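Tosora Shelf Notes
README, last touched 15 Feb 2019

Hi, and thanks for opening the readme (I know most people go straight for the spreadsheet). I'm Bilal Fakhoury, and I spent most of January looking after the baby aisle at Markumia, a mid-sized grocery and household shop. Tosora is what I ended up calling my pile of notes and photos on how we keep that aisle tidy, and this is me trying to explain the pile to whoever picks it up next.

What's in it

There are 1,129 rows in the main sheet, one for each time somebody faced up a bay and wrote it down. Each row has the bay number, the product group, start and finish times, and a free-text comment. The comments are the best part if you ask me! Some are one word, some are a full paragraph of grumbling about price tickets. I left the spelling alone except where I couldn't work out what was meant.

The photos live in their own folder, sorted by bay. There are 300 of them and they're a mixed bag: some sharp, some a bit blurry where things were moving, but you can nearly always tell what job is going on.

About the wipes

Wipes get their own tab, and fair enough too. Soft packs are a pain. Tins stay where you put them, but a soft pack slumps and leans on its neighbour, and once the front one goes the whole row looks sad. The way I like to do it is to stand them upright, run them in straight lines front to back, and pinch them along the top edge to bring them square (pushing on the middle just squashes them).

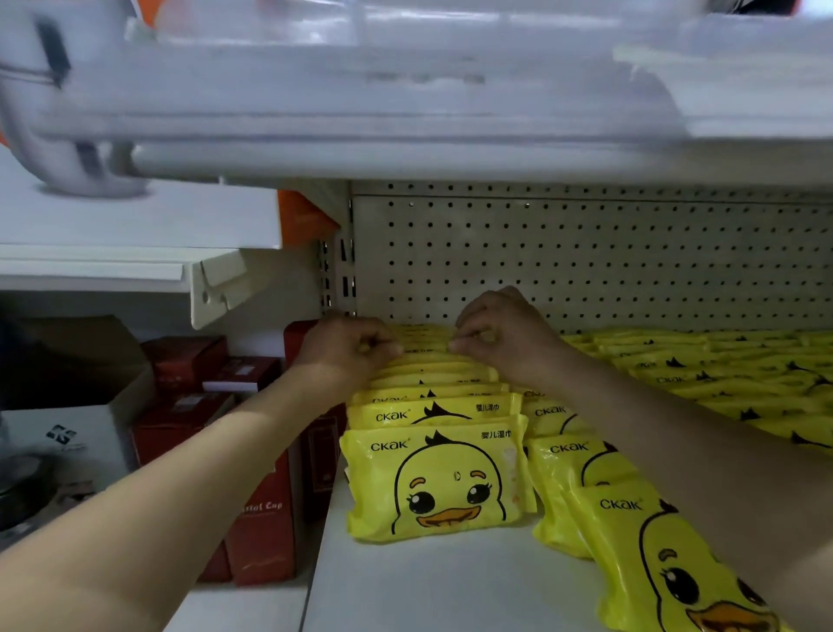
Baby wipes, yellow packs, both hands on the top edges to straighten the row.

A tightly packed row is good for looks and rotten for customers, so if you're filling from scratch leave enough slack to get a hand in. We had words about this in January. The sheet has a column called "slack" with yes or no in it, and it's blank for the first 17 rows, which were done before I thought of it. Sorry!

Column names that will trip you up

"Faced" means brought forward to the front lip. "Lined" means straightened where it was, with nothing brought forward. I mixed the two up for the first 2 days and went back to fix it from memory, so treat those days with a bit of care.

"Valentini" is the long run of bays nearest the back wall, named after the old shelving supplier. "Murari" is the short run by the registers. Neither name is on any sign, so don't go looking.

Using it

Help yourself, for training new starters or whatever else you fancy. If you add rows, please keep the times in 24-hour format and put your initials in the last column. Send corrections to me at the Markumia service desk, where they'll put them in my tray.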